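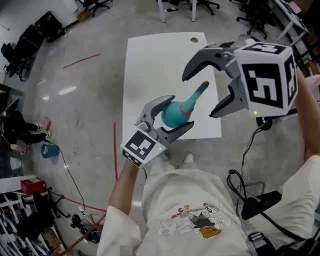 *Teal toy with the red tip, held over the white table.*

# Kestside tabletop toys

Notes on the toys, the table and the floor around it, for anyone using or adding to the Kestside set. Maintained by Veerle Stevens.

## What is in the set

The set has 85 toys. Of these, 73 are in use and the rest are kept boxed as spares. They are everyday shapes in bright colours, picked so that they show up well against a white surface.

| Group | Kept in | Notes |
|---|---|---|
| Long-necked | Tray A | Bulb at one end, neck tapers to a tip |
| Round | Tray B | Will roll, put the lid on |
| Flat | Tray C | Stack by size |
| Odd shapes | Tray D | Anything that fits nowhere else |

The teal toy goes in Tray A. It has a round base, a long tapered neck and a red tip, with a thin red ring where the neck meets the base. In the item list it is `hà-teal`, after the Hà box it came in. Older notes call it "the bottle" or "the pear". Please use the list name.

## The table

- Rectangular, white top.
- Small round hole near the far edge. Keep small parts away from it.
- One toy on the table at a time unless the sheet says otherwise.
- Wipe the top with a damp cloth at the end of the day. No spray polish.

Toys cast a shadow on the white top under the ceiling lights. Leave the lights as they are. Moving the table to get rid of a shadow makes the sessions hard to compare.

## The floor

Grey polished concrete, marked with red tape. The tape stays down. If a piece lifts, replace it along the same line and write it in the room book. Scuffs can be ignored.

Chairs go back to the desks before a session starts.

## Handling

1. Take the toy from its tray and check it against the list.
2. Place it on the table, base down if it will stand, otherwise on its side.
3. Pick it up by the widest part. Long-necked toys may also be taken by the neck.
4. Return it to the same tray.

Nothing heavier than 500 g goes into the set.

## Files

- `items.csv`: list name, tray, main colour, second colour, weight
- `rooms.csv`: table and floor notes
- `pollus_names.csv`: old names from the Pollus list, matched to the current ones

## Changes

- February 22, 2018: version 2. Zellarus blocks moved from Tray B to Tray D. Weights added.
- Next check of the trays is in June.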